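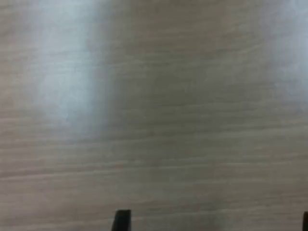 The tabletop up close, pale grey-beige with the light pouring across it.

Table Talk: our craft room gets a fresh surface!

We finally have a new worktable at the Bestidthorpe craft room, and we are a bit in love with it. Regulars will remember the old one (dark, sticky, and home to a glue puddle older than some of our members). Araba Alhassan spent most of February going through samples, and the colour she kept coming back to was this soft one, somewhere between grey and beige.

What I didn't expect was how much I'd enjoy the grain. It wanders along in thin wavy lines, bunched up tight in places and then opening out into smooth bands, and all of it a touch darker than the background. I could look at it through a whole cup of tea!

A few notes for anyone thinking of a light table at home:

Colour. Fabric and paper are so much easier to judge on a pale neutral. Hadiza Wike laid out her entire quilt border the first evening and swapped 4 of the blocks before she'd even sat down.

Light. You do get some shine, with cool, bluish-white patches where the grain almost washes out. Lovely to look at, less lovely if you're threading a needle, so turn your chair a little or pull the blind halfway.

Care. Damp cloth, dry cloth, finished. Please use the cutting mats, and please, please put a sheet of newspaper under anything with glitter in it.

The room opens at 2 in the afternoon and there's space for everyone along the sides. Bring whatever you've got on the go, even if it's been in a cupboard for years. Lawal Dauda is bringing his bookbinding press, and I'm bringing a cardigan with one sleeve.

More photos to come once we've made a proper mess!

Ayodele Ajayi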